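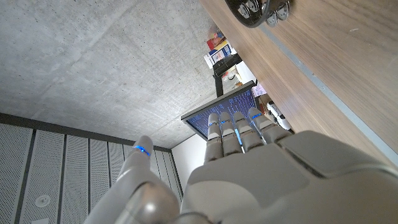
What should stay on a shared desk when you go home?
The screen, the keyboard, the mouse, the power board and the hand sanitiser. All other things go back to a shelf or into a box with a label.

Geeta Rathore, writing from Usosdale. I promised a thread about our desks, so I will try. I look after two of them in a shared room, and what I write is from one person who likes order and does not always get it.

Rule one in our room: the desk top belongs to the day, the shelf belongs to the week. If you will use the thing again tomorrow it still goes to the shelf. People complain at this rule for maybe a week and then they stop.

Small correction, I wrote "belongs to the week" but some things live on our shelf since last May. I am working on it.

Cables. We had the power board under the desk before, and every time someone had to crawl. Now it lives on top, at the back corner, and you can reach all the switches while standing. It is not so beautiful. I prefer it anyway.

For cables which must cross the desk I use soft ties from Lerkier, a packet of 55. They open and close many times. The thin plastic ones you must cut with scissors, and one day you will cut the wrong thing — I have done it.

A plug that is not plugged into anything should not lie near the edge. It pulls its own cord down to the floor and then someone with a chair goes over it. Please coil it, put the tie, put it in the box.

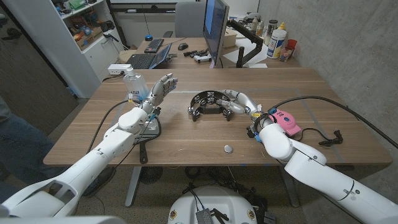
Tambourine in the middle, frypan on the left, power board at the back.

So you can see where I stand with my own rules. I will go through what I would put away, and where.

The tambourine: shelf, middle level, standing up against the side. Do not put it in a box with other things. The jingles catch on everything, and you will hear it through the whole building when somebody pulls the box out.

The black frypan: not on a desk with cords, in my opinion. We have a hook for it next to the door. If you have no hook, the bottom shelf, with a tea towel under it so it does not scratch the shelf.

The hand sanitiser stays. I like a pump top for a shared desk, you can use it with one hand and there is no lid to lose. My place for it is the left side, away from the keyboards.

The small round silver thing in front of the tambourine, I can not tell you from the photo if it is a coin or a cap. For such things we have a little dish. Everything smaller than a matchbox goes in the dish, and the dish is emptied at the end of the month. Coins go to the biscuit fund.

The pink thing on the right: toys and small gadgets have their own box. It is the only box without a lid, and it is also the only box where people put things back without being asked. I think these two facts are connected.

About the second desk. I keep the laptop and the mouse there together, and I try to leave the front desk for the things we handle. The tops have the same light wood colour, so the two look like one long table and objects travel over the border very easily. I was thinking to put a strip of tape between. Not decided.

The monitor on the arm is the best thing we got for that desk. You can push it to the side, and there is free space under it to wipe. Please wipe under it! It is the place where all the crumbs go to live.

Someone asked me where the desks are from. Wollarent, they rent office furniture, we pay each month and they bring it up the stairs. I can not say if it is cheaper than buying second hand. It was less trouble, and we are on the second floor.

The shelf is a Haberkorn with 7 levels, and I would not take so many again. The levels are too close to each other and the tall bottles must stand on the very top. Next time I will choose fewer levels and more height between.

How long does it take to clear both desks? Roughly 8 minutes when I do it alone and do not read my phone. With a second person it is longer, we discuss every object.

Labels: write what is inside and also what is not allowed inside. "Leads. No food." Ours says exactly this, and there is a history which I will keep for another thread.

If you share a desk and you have a better place for a frypan, please reply. I am collecting ideas for the tape question also — masking tape or the coloured cloth one?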